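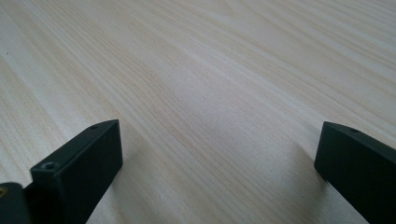 4.1 Backwash timing in sand filters

The most exciting result from the Lallum pools is how little water a good backwash needs. We logged 547 backwash cycles on the Jeltari and Quintana sand filters, starting in May, and the outlet water cleared well before the printed run time was over. Both filters showed it — the small one even more sharply than the large one.

Pressure told a similar story. Operators who waited for the gauge to climb, and ignored the weekly schedule, ran fewer cycles and kept the water just as clear. 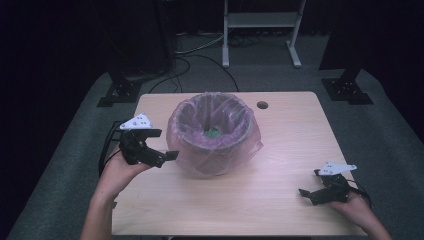 4.2 Cartridge filters

Cartridges behaved very differently, and we were delighted to see how much the pleats matter. The Cinero element has wide pleats that rinse clean with a garden hose, while the tightly folded one held fine silt near the end caps even after a long soak. Sunscreen oils made this worse in July. We therefore treat oil load as a separate factor in Section 5, and we think it deserves a full study of its own.
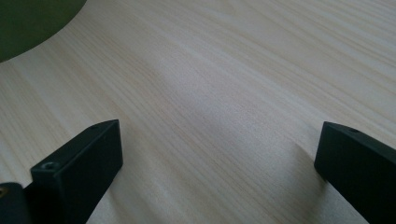 Figure 2. Light wooden tabletop with fine grain; a dark green rounded object is at upper left.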